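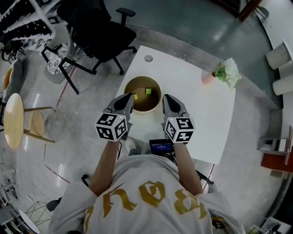
Según una participante de la convocatoria anterior, lo difícil no es coger el bloque, es cogerlo por vez número cuarenta sin empezar a lanzarlo. Tomamos nota, y por eso en esta ronda las sesiones son más cortas.

**Plamel busca demostradores y demostradoras para el proyecto Leka.** El trabajo consiste en enseñar tareas de mesa con una pinza en cada mano: meter bloques en un cubo, sacarlos, cambiarlos de sitio y volver a empezar con la misma dignidad que al principio. Las grabaciones sirven después para entrenar a un robot de dos brazos que, de momento, tiene muchas ganas y poca puntería.

## Qué harás

- Repetir tareas cortas con las dos pinzas, siguiendo una ficha de una página.
- Mantener los cubos de marcadores a la vista de la cámara. Si los tapas con la manga, la toma no vale y hay que repetirla.
- Marcar como fallida cualquier toma en la que se te caiga algo. Los fallos también se pagan, así que no hay motivo para el heroísmo.
- En la segunda mitad del contrato, manejar el brazo a distancia desde el puesto de Fikley, nuestro programa de control remoto. Tiene un retardo pequeño y un carácter considerable.

## Qué pedimos

Mayoría de edad, buena movilidad en ambas manos y paciencia de la que no se agota a media mañana. Zurdos y zurdas, bienvenidos - nos faltan demostraciones vuestras y el robot ha salido sospechosamente diestro. No hace falta saber programar. Tampoco hace falta que te gusten los robots, aunque se agradece no insultarlos mientras se graba el audio.

Si has trabajado en montaje, costura, laboratorio o cocina, cuéntanoslo. Los videojuegos cuentan como experiencia para la parte remota (para la parte manual, bastante menos).

## Condiciones

- Contrato por obra, a jornada parcial, en nuestra sala de Huletberg.
- Bloques de 30 minutos con descanso obligatorio entre uno y otro. Obligatorio quiere decir que se sueltan las pinzas.
- 600 euros por el paquete completo de 300 demostraciones válidas o fallidas, formación incluida.
- Inicio en noviembre.

En la ronda anterior reunimos 3487 tomas, de las cuales una parte nada despreciable enseña al robot a dudar delante de un cubo. Queremos más variedad: manos distintas, ritmos distintos, otras maneras de acercarse a las cosas. No corregimos el estilo de nadie salvo que choque con la mesa.

Se graban las manos, las herramientas y lo que haya alrededor. Antes de la primera sesión recibirás el documento de consentimiento, que conviene leer entero. Puedes retirarte cuando quieras y cobrarás la parte hecha.

## Cómo presentarse

Deja tu solicitud en la recepción de Plamel en Huletberg o mándala con el formulario de la convocatoria, indicando «Leka - demostraciones». Incluye tu disponibilidad, tu mano dominante y dos líneas sobre la tarea más repetitiva que hayas hecho en tu vida. Los currículos de seis páginas se leerán en diagonal.

La prueba previa es presencial y también se paga. Trae calzado cómodo y manga corta o ajustada.

Plazo de solicitud abierto desde el 3 de agosto de 2018 hasta cubrir los puestos.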